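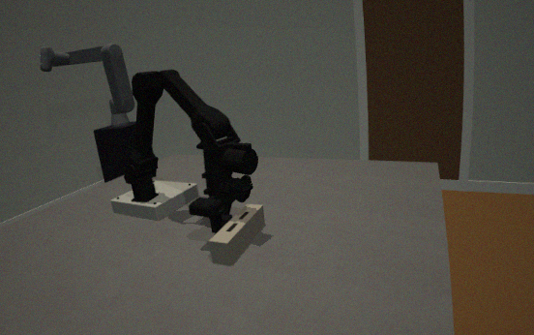 Why was the Bromness ferry service suspended in May?
A fire started in the auxiliary engine space of the passenger ferry Velletari shortly after 6 am, and the vessel was withdrawn along with her sister ship while the fuel lines on both were examined.

BROMNESS HARBOUR AUTHORITY
PRESS RELEASE
For immediate use

Interim findings on ferry engine space fire

The Bromness Harbour Authority has received the interim technical report on the fire aboard the Velletari, which operates the crossing between Bromness and Dremus. The report was prepared by the marine engineering firm Rahman and covers the origin of the fire, the response of the crew and the condition of the vessel.

The ferry was carrying 111 passengers when a smoke detector in the auxiliary engine space activated. She was 5 nautical miles from Dremus at the time. The master reduced speed, closed the ventilation dampers and ordered the release of the fixed extinguishing system. The fire was confirmed out before the arrival of the harbour tug, which escorted the vessel to the outer berth at Dremus under her own power.

Two passengers and one member of the crew were treated for smoke inhalation. All three were discharged the same day.

Rahman found that a low-pressure fuel return line had cracked at a clamped joint. Fuel reached an exposed section of the exhaust on the port generator, where the lagging had been removed for access and refitted with a gap. The surface temperature at this point is normally kept below the required limit by the lagging. The report describes the crack as consistent with fatigue from vibration. Laboratory work on the failed section has not been completed.

Damage was confined to the port generator, the cable trays above it and part of the deckhead insulation. The hull, main engines and steering gear were not affected.

The following measures are in place:

All fuel return lines on both ferries have been replaced and the clamps repositioned at closer spacing.

Exhaust lagging is to be inspected after every maintenance task in the engine spaces – the inspection must be signed by a second engineer.

Vibration readings will be taken on each generator every 200 running hours.

The sister ship has returned to service on the normal morning and evening timetable. The Velletari will remain alongside at Bromness until the generator has been replaced and sea trials have been accepted by the surveyor. No date has been set.

During the suspension, 714 advance bookings were cancelled. Refunds have been issued on nearly all of these. Passengers who paid in cash at the Dremus ticket office should bring their ticket stub to the office during opening hours. Freight customers will be contacted separately by the operator.

The final report will be published on the Authority's website when the laboratory results are available.

ENDS

Notes to editors

1. The interim report is available on request from the harbour office at Bromness.

2. Interviews will not be given before the final report is issued.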